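5.3 Cable snagging during dishwasher loading

The most frequent hardware fault in the kitchen trials was an unplanned stop caused by loss of signal from one of the hands. Over 3,046 loading attempts at the Ferar site, the Kullo controller logged 7 such stops. All of them occurred with the arms raised above the counter, and none during driving or standing. In 2 cases the hand opened without a command and the bowl fell.

The first stop was put down to a software timeout, and the limit was raised to 400 ms. This was a mistake. The longer limit hid short dropouts that should have been reported, and the next stop came with no warning in the log. Inspection afterwards found wear on the outer sleeve of a forearm cable, close to the wrist connector. Figure 6 shows the working posture with a bowl held over the counter and the lower rack pulled out. 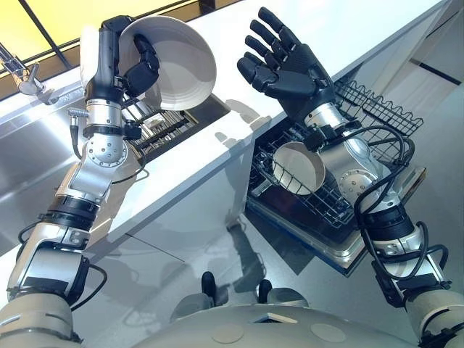

Figure 6. Bowl loading, seen from the robot's head. The left hand holds a bowl by the rim; the right hand is open and empty. A second bowl rests in the lower rack.

The arm cables run outside the metal segments and need slack for the full range of the elbow and wrist. When the arm reaches down and forward towards the lower rack, a loop of this slack can catch on the counter edge or on the wires of the upper rack. The motion planner treats each arm as a set of rigid links, so the loop is absent from its collision model. Contact force at the wrist stayed below the stop threshold in every logged case.

Two changes were made in August. The collision model was widened along the forearms, and loss of signal now locks the fingers in their last position until an operator releases them. The wider model rules out some reaches to the back of the lower rack, and those attempts are counted as failures in Table 4. The cable routing itself has not been changed.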